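Farnley Street Names: README

We use cookies to remember your settings. Accept / Manage choices

Hello, and thanks for downloading this! It's a plain list of the old street and lane names of Farnley, with the spellings I found and where I found them. I began it because my gran's letters kept mentioning a Wallness Row and I couldn't find it on any map (it's the back half of Mill Lane, if you're wondering).

What's in it: 1,292 entries in one CSV file, one name per line. The columns are name, other spellings, modern name, source and notes. If the modern name is blank, I couldn't match it to a street that's still there. Almost 500 entries come from the rate books, and the rest are from trade directories, parish notices and a box of auction posters that Abena Arthur very kindly typed up for me.

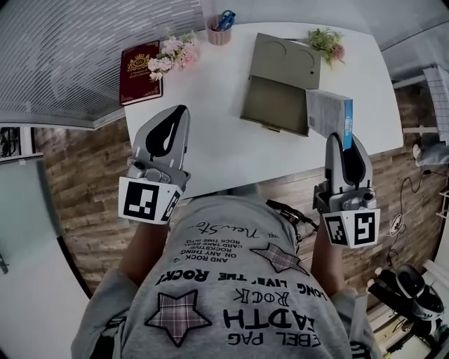
Spellings are left exactly as written, even the daft ones. Grommont Street turns up as Gromont, Gromount and once as Gumment, and I've kept all of them so you can search for whichever your own family used. Please don't tidy them up if you send me changes!

Things I know are wrong: 80 entries have no source, as I lost a notebook on the train in June and had to go from memory. They're marked with a question mark. There are also 2 lanes called Chapel Walk, at opposite ends of town, and I may well have mixed them up in places.

You're free to use the list for anything you like, family trees, pub quizzes, whatever. A mention would be lovely. Fixes go to me, Kai Hellwig, through the issues page, and a snap of the old page helps a lot if you've got one. Next job is the field names, once I can read the tithe clerk's handwriting.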